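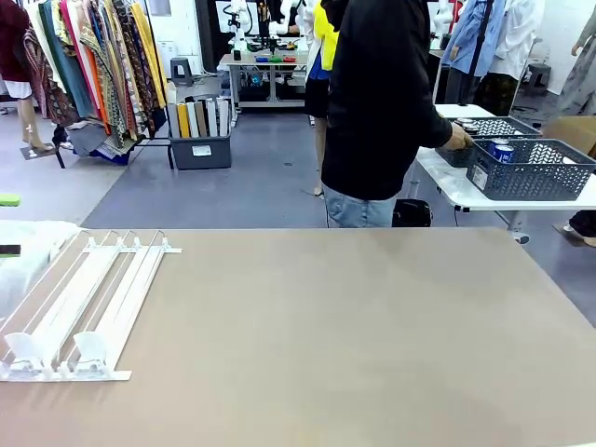 Severin Wieser wrote that the Kollska rack needs a steeper pitch before the pushers will return. I'd check the channels first. Ours from the Stivstead order has the same white rails and base strip, with two pusher paddles at the near end, and we left the pitch alone. Fill it from a basket, as we do with the gray mesh ones. Cartons shed dust into the rails.

> On Tuesday, Severin Wieser wrote:
> Pushers on the Kollska stick at 162 mm of travel.
> Depth is 300 mm. Can I shim the back legs?

You can, but 86 mm of rise is the limit in the Gilar sheet. Past that the front can takes too much load and dents at the rim.

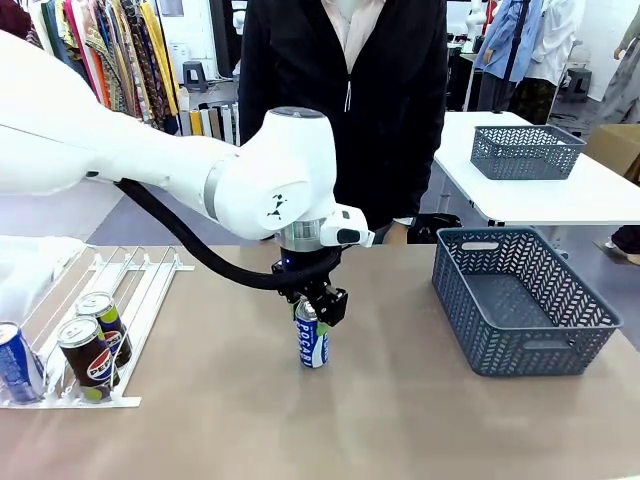
Mixed brands are fine as long as the diameter matches. Pepsi and Pocari Sweat cans can share a rack. Slim cans tip in the wide channels, so give them their own rack.

Does anyone have the Holzer spacer part number? The 2000 series list I have stops before the racks.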